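From: Lutfa Cassim
To: garment-manip list
Subject: Re: [garment-manip] Flatten first or fold from the pile?

On the list, R. from the Gokley group wrote:

> We read the Dradby note and have two questions. You say the policy
> does better when you cut the demos at the point where the shirt is
> flat. Is that just because you end up with shorter episodes? And
> does the wrist view matter at all once the garment is spread out,
> or could you get by with the head camera alone?

Good questions, and the note was thin on both.

On episode length: we checked. We took the same 750 demonstrations and cut them at random points, keeping the average length equal to the flatten/fold split. Random cuts gave us almost nothing over the uncut baseline. Cutting at the flat state is what helped, and most of the gain was in the second stage. The fold policy no longer sees bunched fabric in training, so it stops trying to fold things that aren't ready. The switch between stages is a small classifier on the head view. It is wrong more often than I would like on garments with wide trim — it seems to take a trim edge for a hem.

On the wrist view: for flattening, we dropped it and lost little. For folding we lost a lot, mainly on the first grasp. With lettering or trim near the grasp point the wrist camera gives the policy something to line up on. With plain shirts the gap was smaller, but we only have 16 plain garments in the Mota set, so don't lean on that.

One thing we got wrong in the note. We said both arms were active throughout flattening. Going back over the logs, one arm is idle for roughly a third of that stage. The operators tend to dig with one side and park the other until an edge comes free. The policy copies this. We are now collecting a batch where operators are asked to use both, and I'll report back if it changes anything.

Code for the splitting step is in the Tronow repo under tools, file split_flat. It needs 2 passes over the data, and the second is slow. Episode 1966 is known to be corrupt, so skip it.

Stills from the red garment set are at the end of this message.

Lutfa

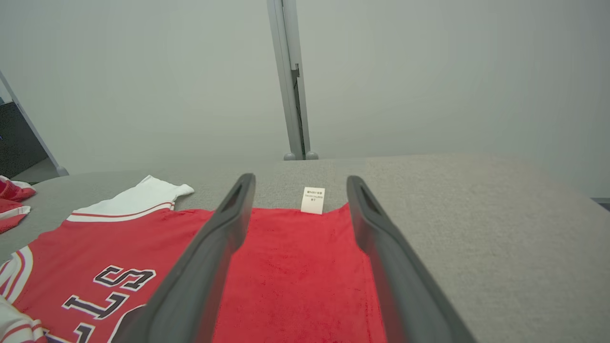
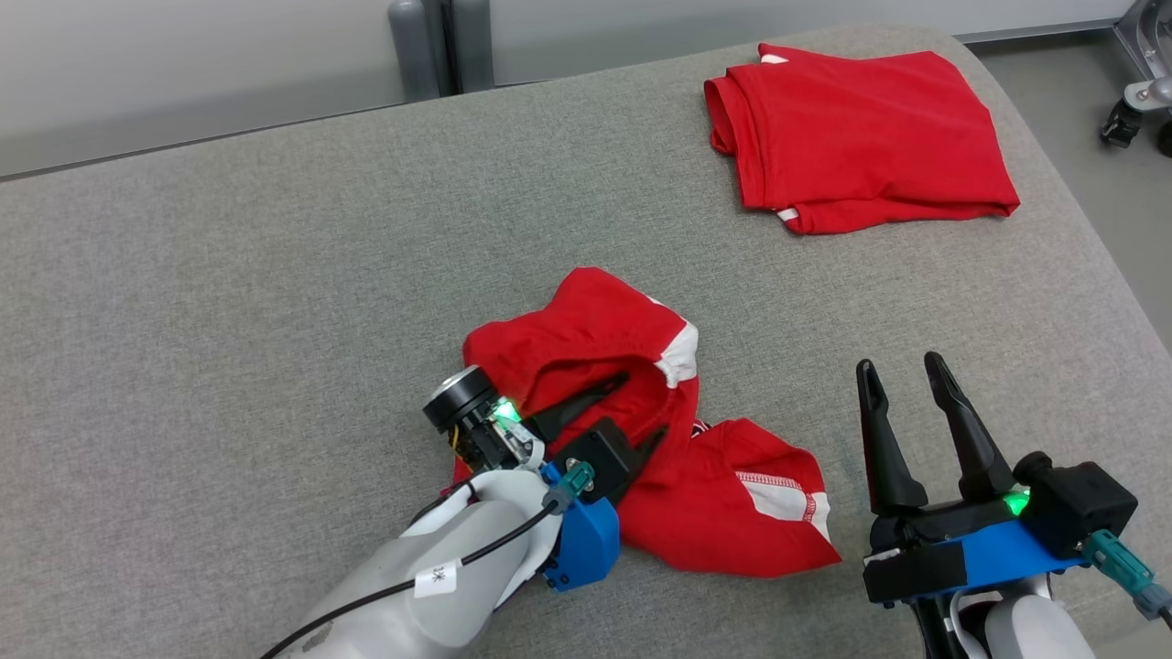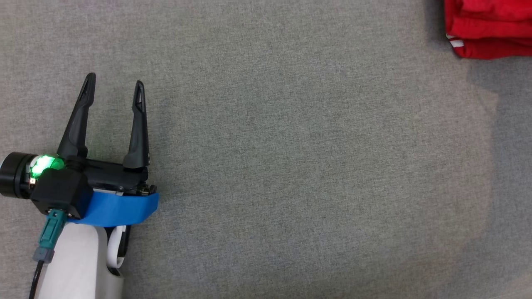
Red garment set. First: wrist view, jersey lying flat. Second and third: head view.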